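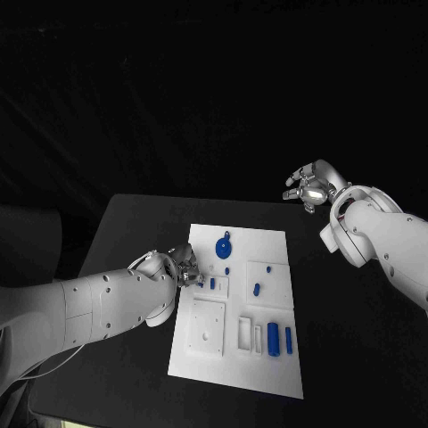 Trudy Cartwright writes from Stistbridge that the old section 5 had the arms homed before the board was placed, and that her left hand came down on the raised plate twice as a result. The order has been changed. Place and register the board first, then home.

5. Setting up the Flandora assembly board

This section applies to the Drivmont two-arm bench with multi-fingered hands, controller release 2.7 or later. Owners of the single-arm bench should use the separate leaflet.

5.1 Before you start

The arms must be mounted, cabled and powered as described in section 4. The tabletop must be bare apart from the board. Remove tools, packaging and spare parts from the whole reach of both arms, including the strip of table behind the board.

The board and its fixtures are white. The loose parts are blue. The part finder is set for these colours against a black table and should not be retrained unless you are using parts of another colour (see 8.3).

CAUTION: The arms can move without warning when the controller is in READY. Keep the controller in HOLD whenever your hands are over the table.

5.2 Placing the board

1. Set the controller to HOLD.

2. Lay the board on the table between the two arms, with the large square plate at the near left and the pair of rectangular holders on the near side.

3. Check that the board lies flat and does not rock. Do not pack it with card or tape.

4. Fit the blue parts. For the standard start layout, the pulley disc lies flat at the far end of the board and the large cylinder and the thin rod go at the right of the near row. Leave both holders and the large square plate empty.

5. On the Board screen, choose Register. The controller takes a reading and shows the outline of the board over the camera view.

6. If the outline follows the edges of the board, press Accept. If it does not, press Retry once. After a second failure, turn to 5.6.

Note: The board need not be square to the edge of the table. A slight angle is allowed for and is stored with the registration. Once you have pressed Accept, do not move the board. If it is knocked, repeat steps 5 and 6.

5.3 Checking the cables

1. Leave the controller in HOLD.

2. Follow the white cable along each arm as far as the wrist. A loop must be left at the wrist joint. A cable pulled tight here will limit the turn of the hand and may fail early.

3. Turn each wrist by hand to both ends of its travel. The loop should open and close freely and should not catch on the housing.

4. Look into the ring-shaped housing at the wrist. Wiring must not stand out beyond the rim.

CAUTION: Do not tie the wrist loop down. Ties supplied in the accessory bag are for the base of the arm only.

5.4 Homing the arms

1. Stand clear and set the controller to READY.

2. Choose Home, then Both. The right arm moves first, followed by the left.

3. Wait for the message HOME OK on each arm. If only one message appears, set HOLD and home that arm alone from the Service screen.

5.5 First run

The supplied routine uses one hand at a time. The working hand goes down to the board with its fingers curled, and the other waits open above the table, clear of all parts. The routine begins with the left hand at the small raised plate on the left side of the board.

1. Choose Routines, then Board Start.

2. Set the speed to 27 per cent. Higher speeds are locked until one full run has been logged.

3. Press Run and keep a hand on the stop button.

4. Watch the fingertips as they come down beside the raised plate. They may overlap the end of the plate, but must not press on it. If they do, stop and repeat 5.2 from step 5.

5. Let the routine run to its end, or stop it and choose Clear. Do not take a part out of a closed hand – use Open on the Hands screen.

The routine has 243 lines and can be read, though not changed, from the Routines screen. Save a copy under another name if you wish to edit it.

5.6 Faults

E2 BOARD NOT FOUND
The outline could not be fitted. Check for glare on the board and for white objects elsewhere on the table. Dim any lamp directly overhead and register again.

E5 PART MISSING
A blue part is absent or hidden behind another. Compare the board with the layout sheet. Small pegs standing close to a fixture are the usual cause.

E11 HAND LOAD
The fingers have met more force than expected. Set HOLD, lift the arm by its upper housing and inspect the fingertips before going on.

If a fault returns after three attempts, save the log and send it to Fairweather, marked for Kane Tamihana, with the serial number from the controller. Do not open the wrist housing. Replacement boards and single blue parts are ordered under the numbers in Appendix B.

Section revised Wednesday, April 1, 2026. Continue with section 6, Recording your own routines.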